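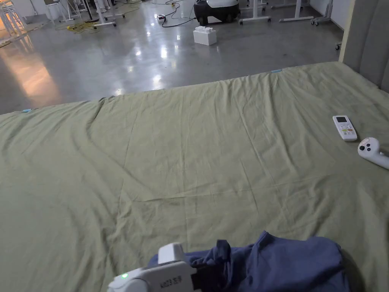
Trying out hand-held grippers on laundry: what I've learnt so far

I've had three hand-held grippers through my hands since March, and the job I keep coming back to is folding a T-shirt on a bed. It sounds easy. A bed gives way when you press on it, the sheet comes up with the shirt, and anything that closes neatly on a tabletop suddenly wants to grab a fistful of bedding! So these are my notes for anybody comparing grippers at home or in the workshop, in no special order.

Start with the shirt in a heap. A shirt laid out flat flatters every gripper going. Drop it, leave it how it lands and see whether you can get hold of a sleeve without picking up two layers at once.

Clip the sheet down. Small clips along the edge do the job, and you can leave the wrinkles in the middle alone, as you'll want them later. The Danusine I tried first coped with a smooth sheet and then pinched every ridge going on a creased one.

Use a dark shirt and a light shirt. Navy is a pain for cameras because the folds vanish into one another, and I'd sooner find that out on day one. Muammer Karabulut lent me a desk lamp to put off to one side, and it helped more than any of the camera settings I'd been fiddling with (a whole evening of fiddling, too).

Come in low. With the Boreck I kept going straight down and getting sheet. Tip it so the fingers slide along the cloth, close slowly, lift an inch and look before you carry on. If the sheet lifts as well, let go and start again from a fold that's standing up.

Label left and right. I swapped mine over once and lost 39 recordings to it — my own fault, and a strip of tape would have saved me the bother. Put the label on the side, where you can read it with the thing in your hand.

Decide where the controllers go when you're not holding them. Mine used to slide towards the dip in the mattress and end up under the shirt. Same goes for remotes, phones and pens.

Keep a tally if you're comparing. Mine stands at 406 tries with the Boreck and fewer with the others, so I'm not ready to crown a winner. Nermin Tokgöz prefers the Mulligan for its softer squeeze; I find it tires my thumb after a few shirts.

Wipe the fingertips. Cotton fluff builds up quicker than you'd think and the grip goes slippery. A damp cloth, then a dry one.

Next on my list is towels, and after that a fitted sheet, if I can face it.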